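Testing a Table-Clearing Arm Before Purchase

Kavell recommends the following procedure for any office or shop considering an arm for clearing cups.

1. Clear the table and place one paper cup on its side.
2. Direct the arm to grip the cup by its rim, with one finger inside and one outside.

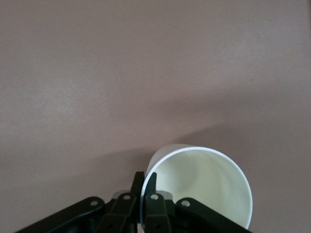 Foulkes replied that a single grip proves little, and asked how the arm would manage a cup with coffee still in it. Stacked cups, Foulkes added, should be tried as well.

3. Repeat the test with four cups, two upright and two lying down. Record each drop and each crushed rim.
4. Do not assist the arm. A chore that requires a person standing by should be recorded as not yet automated.

Kavell Workplace Guidance | Contact us | © 2026 Kavell | Back to top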